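The Ollport Loan

Majdi Khoury had the letter folded in his shirt pocket when he got off the bus at Ollport, and he had read it enough times that the creases were going soft. The letter said his application for a small business line had been moved to the second stage. It did not say what the second stage was.

The credit union was above a tile showroom. He climbed the stairs and gave his name to a woman at a desk, and she told him Mrs. Tạ was running behind. He sat down next to a rack of leaflets. One was for car loans and one was for people who wanted to combine their debts. He took the second one and put it back.

He owed money in four places. The biggest was the van, which was close to paid. Then there was a card from Ultine that he had opened to buy an oven, another card he had opened to pay Ultine, and his brother-in-law, who had lent him the deposit on the shop and had not mentioned it in two years. Of the four, that was the one he thought about at night.

The shop was called Butik. It had been called Butik when he took over the lease, and a new sign cost more than he had. It had sold dresses before. Now it sold flatbread, stuffed and plain, and a lentil soup in the cold months. People still came in asking about alterations.

"Mr. Khoury," said Mrs. Tạ from the doorway. She was younger than he had expected from her voice on the phone. She carried a folder with his name on the tab, and it was thicker than he thought it should be.

Her office had one window over the parking lot. She moved a plant so they could see each other.

"I've been through your statements," she said. "I want to ask you about March."

"March was bad."

"It was bad for a lot of places. I'm asking about the transfer on the second. Twelve hundred dollars out, and then the same amount back in nine days later."

He had hoped she would not see that one. He looked at the plant.

"My nephew needed it for a car," he said. "Then the car wasn't any good, so he gave it back to me."

"And in those nine days you missed the Ultine payment."

"Yes."

"So that's a late fee, and they put your rate up."

"To about 30 percent," he said. "I called them. I was on the phone for most of an afternoon. They were very polite."

She wrote something down. Her handwriting was small and he could not read it upside down, though he tried.

"I'm not asking to make you feel bad," she said. "If I take this to the loan meeting, somebody is going to point at that line. I need to know what to tell them."

"Tell them he's my sister's son."

Mrs. Tạ put her pen on the folder. She asked if he wanted coffee, and he said yes, mostly to have the time. She told him it was down the hall, second door, and that she needed to make a copy of his lease anyway.

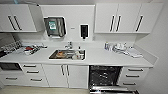
The staff kitchen on the second floor.

He found the coffee and poured a cup and stood there with it. Two people were talking in the hall about somebody's mortgage, a rate lock that had run out over a holiday. They talked about it the way his customers talked about the weather. One of them laughed. He washed his hands, though they were clean, and dried them, and went back.

She was at her desk with the lease and a calculator.

"You asked for 38," she said.

"Thirty-eight thousand, yes. For the oven, the hood and the two cards."

"The hood is the part I don't understand. You already have a hood."

"The hood belongs to the landlord. He's taking it."

"He can take the hood?"

"It's in the lease," Majdi said. "Page six."

She turned to page six and read it. She read it again with her finger under the line. Then she said a word under her breath that he was surprised to hear from a loan officer.

"Did you have anyone look at this before you signed?"

"My brother-in-law."

"Is he a lawyer?"

"He sells pool supplies."

She went back to the calculator. He drank the coffee, which was weak. A truck was backing up in the lot downstairs, and she waited for the beeping to stop before she spoke.

"I can't get you the whole amount," she said. "I'll say that now so you don't sit here hoping. I think I can get you the cards. If we pay both of those off at our rate, you keep a little over four hundred a month that you're giving away now. You'd have to close them. I'd want to see the letters."

"And the oven?"

"The oven works?"

"One side of it."

"Then you run one side for a year, and you come back to me with twelve clean months. No transfers for cars."

He did the sum in his head. Four hundred a month was a used hood by the end of the summer, if he found one, and if he put it in himself with his nephew holding the ladder. His nephew owed him that much. It meant no second oven, and so no catering. He had already told two people he could do their weddings. He would have to call them.

"My brother-in-law," he said. "The deposit. That isn't in the folder."

Mrs. Tạ looked up. "How much?"

He told her. She sat back.

"Is there anything in writing?"

"No."

"Does he want it back?"

"He's never said."

"I have to put it down," she said. "You know that. Now that you've told me, it goes on the form."

"I know. That's why I told you."

She pulled a fresh sheet out of the drawer and wrote the name as he spelled it for her. In the space for terms she wrote "family, none stated," and she turned the page around for him to initial. He did. Seeing it there with a number beside it made it look like less than he had been carrying, and he was a little annoyed by that.

"They meet at four tomorrow," she said. "I'll call you either way."

"I'll be at the shop. Let it ring - my hands are usually in something."

He took the stairs down past the tile showroom. The bus was not due for a while, so he sat on the low wall by the stop and got out his phone. He called his brother-in-law, who picked up right away and started talking about a pump that had come in with the wrong fittings. Majdi let him get to the end of it.

"Listen," he said. "I want to start paying you back. A hundred a month."

There was a pause on the line.

"Make it fifty," his brother-in-law said, "and bring bread when you come over."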